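1/ Notes on packing lunch for the Flustden commute, second version. The first got a fair number of corrections, most of them from Eilidh Cowie, most of them right.

2/ Volume first. My Delard box is sold by capacity: 851 ml. That number is for liquid, filled to the rim. Whole fruit doesn't fill a rectangle, so the number to check is the inside length along the diagonal. Mine is 23 cm.

3/ A banana is measured the same way, straight line from tip to stem. Ignore the length along the curve. If the straight line is longer than the diagonal, you need a bigger box or a smaller banana. Pressing the lid down on it is how you get the brown stripe.

4/ Depth matters more with apples. Measure the apple at its widest point with the stem up, then on its side. Use whichever is lower. If it still touches the lid, slice it or leave it at home.

5/ Tatsuya Hirose asked about ethylene. Yes, ripe apples give it off, and yes, it speeds up a banana. For a box packed at 7 am and eaten at noon I don't care. For a fruit bowl over 5 days I do, and at home they're kept apart.

6/ Bread. Version one had it in the same box as the fruit. Withdrawn. In a closed container the crust picks up moisture and goes leathery well before lunch. Rolls now travel in a paper bag, in the top pocket, nothing on top of them.

7/ Struan MacRitchie wants plastic film around the roll. That keeps the crumb soft and ruins the crust. Fine for sandwich bread. Your call.

8/ Clips: when one stops closing properly, look at the gasket before blaming the plastic. Mine had 3 crumbs under it. Wash the groove separately and let it dry with the lid off.

9/ Order of work: box open on the table, fruit in, check clearance, then lid. Bread gets bagged last. Trying to do the bread first means moving it twice.

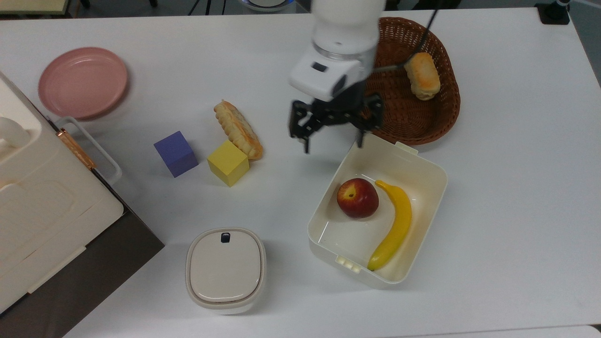
10/ Layout is the part I changed most. The long item goes in first and sets where everything else can go. With a banana and one whole apple in a rounded rectangle, run the banana from the upper middle down to the lower left corner and put the apple up in the left corner, beside the banana's upper end. Loaf stays on the table, roll stays in the basket until the bag is ready. Any gap left over gets a folded napkin so the apple can't roll. Grapes are still unresolved. Chih-ming Hsueh has a method involving a second box and I'm testing it in February.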